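Mohmand banana

The Mohmand is a dessert banana grown mainly by smallholders in the Herari valley, where it is sold fresh at roadside markets and through the Foltonance Growers' Cooperative. It is a medium-height plant with short, thick-skinned fruit. The name is also used loosely in the valley for any small sweet banana, which has caused confusion in older market records.

Name

The plant takes its name from the Mohmand estate, a former coffee farm on the east side of the valley. Growers there planted bananas as shade between the coffee rows and kept them after the coffee was pulled out. In the hill villages the same plant is called "estate finger" or simply "short." The cooperative adopted Mohmand as the trade name when it began grading fruit, and packing sheds have used it since.

Description

A mature plant has a stout green stem with brown blotches near the base. The leaves are broad and tear easily in wind, so most plantings are on the sheltered lower slopes. Suckers are produced freely and are usually thinned to one or two per mat.

The fruit is short and strongly curved with a blunt tip. The skin is thick and dull green when unripe and turns an even yellow. It bruises less than most local types but splits if the bunch is left too long on the plant after heavy rain. The flesh is cream colored, firm and sweet, with a slight acidity that fades as the fruit softens. Like other edible bananas, it sets fruit without seeds and is multiplied from suckers or from tissue culture plants.

Cultivation

Mohmand is planted at the start of the long rains. Suckers are cut from healthy mats, trimmed of roots and outer leaf sheaths, and set in holes filled with topsoil and manure. The plant does best in deep, well-drained loam. On the heavier clay near the river, growers plant on ridges.

Most farms in the valley are small, and bananas are usually grown with beans, sweet potatoes or fodder grass between the mats. The largest single planting, at the Bonel farm, has 700 mats. Mulching with old leaves and split stems is common. Bunches are propped with forked poles once the fruit begins to fill, and the male bud is removed after the last hand has formed.

Harvest and packing

Bunches are cut green, while the fingers still show slight ridges. They are carried to the packing shed whole, then divided into hands and washed to remove latex. Fruit for the Herari market is packed in crates lined with leaves. Fruit going farther is packed in cartons and ripened at the buyer's end.

The cooperative sorts fruit into two grades by finger length and skin condition. First-grade hands carry a label with the shed number. Second-grade fruit is sold loose or goes to driers and bakers. Fruit with split skin is not graded and is normally fed to livestock. 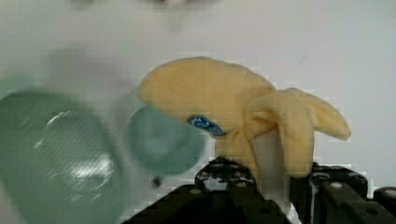
A plush banana with a small oval blue sticker

Pests and diseases

The banana weevil is the most serious insect pest in the valley. Its larvae tunnel in the corm, and badly affected plants fall over in wind. Growers trap the adults with split pieces of stem laid on the ground and checked in the morning. Clean planting material is the main means of control, and the cooperative nursery dips all suckers in hot water before sale.

Black Sigatoka, a fungal leaf disease, is present throughout the wetter parts of the valley. Mohmand is moderately susceptible. Removing spotted leaves slows the spread, but bunches on plants that lose most of their leaves before harvest remain thin. Nematodes are a problem on land kept in bananas for many years without a break.

Uses

The fruit is eaten fresh. Overripe bananas are mashed into flat cakes with maize flour or dried in slices on raised racks. Green fruit can be boiled but is considered inferior to cooking bananas, as it turns gray and stays somewhat sticky. The leaves are used for wrapping food and lining crates, and chopped stems are given to cattle in dry months.

Trade and conservation

Trade is mostly local. The Foltonance cooperative has 200 member farms and runs 6 collection points, each open two mornings a week in season. Attempts to supply supermarkets outside the valley have been limited by uneven supply and by the short fingers, which fall below the length many buyers ask for.

A field collection of Mohmand and related types was set up at the Bonel farm by agronomist Mercy Ndung'u. It holds nine local forms, including a red-stemmed type from the upper valley that may be a separate variety. The forms are replanted on fresh ground when yields drop, and suckers are exchanged with growers at the September seed fair in Herari.

See also

Banana weevil
Black Sigatoka
Foltonance Growers' Cooperative
Intercropping
List of banana cultivars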